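Priltia Walk Pledges

README and data card

Pledge and payment records from charity walks, snowshoe events and short runs held in the Plindmont area. The records come from paper sponsor sheets and from the online pledge form that replaced most of them. Every event raised money for a health cause, mainly cancer screening and patient travel.

What is in the release

The release covers 212 events. Almost 3000 teams appear at least once. A team is whatever the organizers wrote down as a team, so a family of four and a whole workplace both get one row in the team file.

There are four files, all comma-separated, UTF-8, with a header row.

events.csv — one row per event, with the month, type of course, distance, whether there was an entry fee, and the cause named on the flyer.
teams.csv — one row per team per event, with team size band and the code for the event.
pledges.csv — one row per pledge, with the amount promised, how it was promised, and the team code.
payments.csv — one row per payment received, with the amount, the payment method and, where known, the pledge it belongs to.

Start with events.csv. The event_id column joins to teams.csv, and team_event_id joins teams.csv to the two money files.

Why it was put together

Organizers in Plindmont had been setting fundraising goals by looking at the total on the pledge sheets. The bank deposits came in lower, and the gap was different for every event. Priltia began as a spreadsheet for working out how much of a pledge total is usually paid, and how long it takes. It was cleaned up and released so other walk organizers could use it for planning.

Good uses: estimating how much pledged money will arrive, deciding when to send reminders, comparing flat pledges with per-mile pledges, and teaching people to join tables that don't match perfectly.

Poor uses: ranking causes against each other, judging a single team, or predicting what any one donor will give. There is no donor-level history in the files and no way to rebuild it.

Where the records came from

Older events used a paper sheet. The walker carried it, sponsors wrote a name and an amount, and the walker turned it in at the registration table. Sheets were scanned at the Farnwood office and typed in by hand. Each sheet was typed twice and the two versions compared. Where they disagreed, someone went back to the scan.

Newer events used the Pearce form, a small web page that saves each pledge as it is made. Pearce records are cleaner, but they have their own problem: a sponsor who pressed the button twice shows up twice. Pairs with the same sponsor, team and amount entered within 80 seconds of each other were merged, and merged rows are marked 1 in the dup_merged column.

Payments were taken from deposit slips and from the card processor's monthly export. Cash handed over in an envelope with no name on it is in payments.csv with the pledge_id left blank.

Columns that need explaining

pledge_type takes three values: flat, per_mile and match. Per-mile pledges are stored as the rate, in dollars. To get the amount owed, multiply by distance_completed in teams.csv, and use the planned distance from events.csv only when distance_completed is empty.

match is used when an employer promised to match what a team raised. The amount column is the cap on the match. If the employer set no cap, the column is empty. Please do not read an empty cap as zero.

size_band gives the team size as small, medium or large. Exact sizes were dropped for privacy. The cutoffs are in the header comment of the script that builds the file.

course is one of road, trail, track or snow. Some snow events were moved to bare ground when the weather turned warm, and those keep the value snow with moved set to 1.

paid_month is the month the money was deposited. For cash collected in December it can say January, as the office was closed for part of the month and deposits waited.

Privacy

Sponsor names, addresses and phone numbers were removed before the files left the Farnwood office. Team names were replaced with codes because many of them included the name of a patient or a relative who had died. Comments written in the margins of paper sheets were left out entirely.

Single pledges above $2000 are reported as 2000 with top_coded set to 1. In a small town a very large gift is easy to trace. This means sums from pledges.csv will come out a little low for the larger events. The raised_total column in events.csv uses the real amounts.

Known problems

Water-damaged sheets. A box of paper sheets got wet in storage. Rows typed from those sheets have legible set to partial, and amounts in them should be used with care.

Round numbers. Flat pledges cluster heavily on round amounts. That is how people give, and no smoothing was done.

Late payments. Collection stopped being tracked when an organizer closed the books, and each one did that on a different schedule. An unpaid pledge may have been paid later. The books_closed column in events.csv gives the month.

Walk-up donors. Money dropped in a bucket on event day is a payment with no pledge behind it. If you compute a collection rate, leave these rows out by filtering on method = bucket.

Causes. The cause column copies the wording on the flyer, so the same cause can be spelled several ways. A cleaned version is in cause_group.

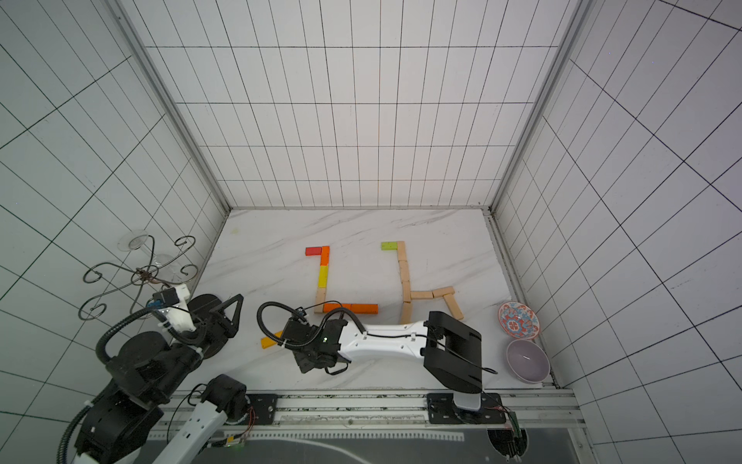 Loading the files

Any spreadsheet program will open events.csv and teams.csv. The money files are longer and are easier to handle in a database or a script. Read all ID columns as text. Several begin with a zero, and spreadsheets will strip it.

Amounts are in US dollars with two decimals and no currency sign. Empty means unknown. A zero is a real zero, usually a per-mile pledge for a team that signed up and did not start.

Changes in this version

Added dup_merged to pledges.csv.
Fixed the join between teams and payments for events with two courses on the same morning.
Moved the cleaned causes into their own column. Earlier versions overwrote the flyer wording.
Removed a test event that had been left in by mistake.

Terms of use

Free to use and share for any non-commercial purpose. Name Priltia Walk Pledges and the version you used. Do not try to identify teams or sponsors. Corrections can be sent to the Farnwood office with the event_id and the row in question, and they will go into the next version.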